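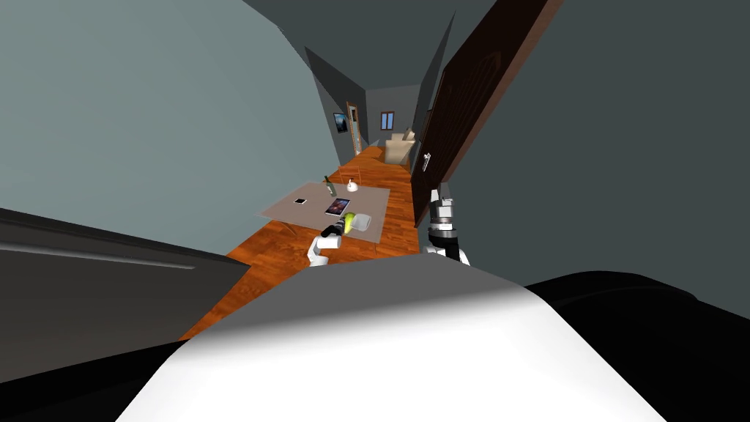 Heft 2, Seite 40

Der Raum in Trimberg

Yvonne Tindall hatte neunzehn Jahre lang Tische abgeräumt, bevor man sie bat, einer Maschine dabei zuzusehen, und wenn man sie in jenem Winter gefragt hätte, was daran schwerer sei, dann hätte sie wohl erst einmal Wasser aufgesetzt und eine ganze Weile nachgedacht, denn so war sie, und so ist sie bis heute.

Das Gästehaus in Trimberg gehörte der Firma Sovis, und Sovis hatte im Dezember beschlossen, die Zimmer künftig von Robotern herrichten zu lassen. Zunächst kam aber gar kein Roboter. Es kam Kieran Naylor aus Gernport, ein freundlicher, etwas blasser Mensch mit zwei Bildschirmen unter dem Arm, und er baute sie in der alten Wäschekammer auf, genau dort, wo Yvonne und Beryl Cropper früher die Bettbezüge gefaltet und dabei sämtliche Ehen des Ortes durchgesprochen hatten.

»Das ist Ihr Zimmer«, sagte Kieran und schaltete ein.

Es war nicht ihr Zimmer, jedenfalls keines, das sie kannte. Ein langer, schmaler Raum mit glänzendem Holzboden, ein niedriger Tisch, darauf ein Telefon, eine grüne Flasche, ein weißer Becher und etwas Gelbgrünes, das man mit gutem Willen essen konnte. Alles ausgerechnet, erklärte Kieran, nichts davon stehe irgendwo auf der Welt. Der Roboter übe erst hier drin, und wenn er es könne, dürfe er hinaus zu den Gästen.

»Und warum ist alles schief?«, fragte Beryl.

»Er schaut eben so.«

Beryl legte den Kopf auf die Schulter und ließ ihn dort, bis ihr der Nacken wehtat. — Na ja, meinte sie dann, ihr Schwager schaue nach der Kirmes auch nicht anders, und der habe immerhin eine Anstellung.

Yvonnes Aufgabe war es, zu sagen, ob ein Durchgang gut gewesen war oder nicht. Dafür gab es zwei Tasten. 1.962 Durchgänge standen auf dem Plan, und am ersten Vormittag drückte sie so oft auf die rote, dass Kieran sich einen Stuhl holte und sich neben sie setzte.

»Was stört Sie denn? Er hat das Obst doch genommen.«

»Er nimmt es, als wäre es ein Türknauf.«

Kieran schrieb das auf. Er schrieb überhaupt viel auf, das muss man ihm lassen, und nach einer Woche fragte er nicht mehr, was störe, sondern wie sie es selbst machen würde. Da merkte Yvonne, dass sie es gar nicht wusste. Ihre Hände wussten es. Sie stellte also einen Becher auf das Bügelbrett und eine Zitrone daneben und räumte beides weg, immer wieder, sehr langsam, und hörte sich dabei sprechen: Zuerst das, was rollen kann. Ein Telefon fasst man nicht an, solange der Gast noch im Haus ist. Und die Flasche nimmt man tief, am Bauch, auch wenn sie leer ist, weil man vorher nie so genau weiß, ob sie leer ist.

»Davon steht in der Anleitung kein Wort«, sagte Kieran.

»Welche Anleitung?«, sagte Yvonne.

Am Abend aß sie bei ihrer Nichte Freya Dobson, und Freya, die jung war und alles gern beim Namen nannte, legte die Gabel hin. »Du bringst ihm deine Arbeit bei, Tante Yvonne. Ist dir das klar?«

Es war ihr klar. Sie hatte den ganzen Heimweg daran gekaut, vorbei am Bäcker und an der geschlossenen Post, und sie war zu keinem ordentlichen Ergebnis gekommen. Sie wusste nur, dass sie sich geärgert hätte, wenn es ihm jemand schlecht beibrächte. Ihre Knie waren froh über den Stuhl in der Wäschekammer. Der Rest von ihr vermisste die Flure, den Geruch nach Seife und die Trinkgelder unter dem Aschenbecher, und am meisten vermisste sie Beryl, die jetzt unten im Frühstücksraum eingeteilt war und nur noch in den Pausen heraufkam.

Malcolm Bellamy, der das Haus leitete, kam im Frühjahr mit einem Blatt Papier. Zwei Stellen blieben oben, die übrigen wanderten in die Küche oder, wer wollte, nach Gernport. Er las es vor wie einen Wetterbericht, aber seine Ohren waren rot, und als er fertig war, blieb er noch stehen und sah mit ihnen auf den Bildschirm, wo die weißen Arme sich gerade wieder dem Tisch näherten.

»Wer ist denn für die zwei Stellen vorgesehen?«, fragte Yvonne.

»Sie, wenn Sie mögen. Und eine zweite, die Sie aussuchen.«

»Beryl.«

»Frau Cropper kann mit Computern nichts anfangen.«

»Frau Cropper«, sagte Yvonne, »sieht von der Tür aus, ob unter einem Bett eine Socke liegt. Das mit den Tasten zeige ich ihr.«

Malcolm Bellamy faltete sein Blatt zusammen und dann noch einmal, obwohl es schon recht klein war, und sagte, er werde es nach oben weitergeben. Beryl zog am nächsten Morgen ein. Sie brachte ihr Sitzkissen mit, eine Dose Ingwerkekse und die Neuigkeiten von drei Wochen, und während sie erzählte, wer sich von wem getrennt hatte, griff der Roboter vor ihnen nach dem gelbgrünen Ding auf dem Tisch.

»Zu fest«, sagte Beryl mitten im Satz und drückte die rote Taste.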